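# Kubo block study: questions we get

**What is Kubo?**
A method for teaching an arm to pick up small blocks from surfaces that confuse its depth estimates. Polished stone is our main test case. Tomoyo Chiba wrote the grasp model and Setsuko Nishimura runs the trials.

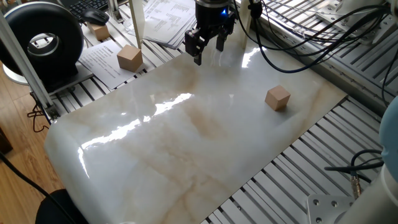 We picked plain cubes on purpose. Their shape is known in advance, so an error in the grasp can be traced to the pose estimate.

**How many trials are in the results?**
500 with Kubo and 285 with the older baseline, Clatent. The baseline set is smaller – we stopped it when the failure pattern was clear.

**What counts as a failure?**
A dropped block, a closed gripper with no block in it, or contact with the slab. A slow pick still counts as a success.

**Does glare affect the numbers?**

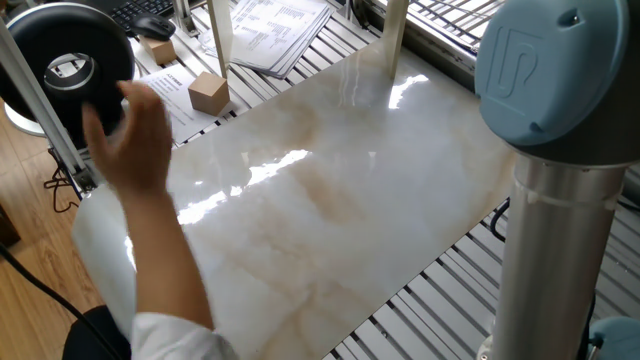
Glare is the main source of error for both methods. A patch of reflected light has no stable depth, and the model can read it as a raised edge. We don't black out the room. Daylight comes in through the window and leaves a jagged bright band across the slab, and trials run with it there. The 11 worst-lit trials are listed separately in the appendix.

**Can I get the data?**
Yes. Write to Setsuko at the Nolotbridge lab. Allow five working days.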